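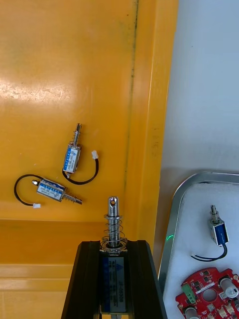 Dastutgate: Was it the coil or the plunger that jammed, though? You've said "stuck solenoid" twice now and those are two quite different faults. If it hums and stays put, I'd look at the return spring before anything else.

Starka: Fair question, and sorry for rambling in the first post! The plunger. The arm had been sorting solenoids happily all Monday, then the locking pin on the tool changer didn't come back out after a swap, so the tool was hanging there on friction alone. It let go on the 31st cycle and landed next to my hand. No harm done, but I did have to sit down with a cup of tea.

Halvorsen: Glad you're in one piece. I'm going to disagree with Dastutgate a little - the spring may be tired, but the real fault is that the arm carried on without knowing whether the pin was home. A small switch on the pin would have stopped it.

Dastutgate: No argument about the switch. I still say measure the spring, though. Mine went soft after being left powered for 60 seconds at a time, and the body got far too hot to touch.

Starka: Oh dear, mine is held on for the whole swap, which can be a good while if I've wandered off. I'll bring that down to 6 seconds tonight and order a switch.

Halvorsen: Please keep your hands out of there until the switch is fitted, even for a quick test. Cutting the time helps with heat but it won't tell you where the pin is.

Starka: Will do - power off at the wall first, promise. I'll post again once it's wired in.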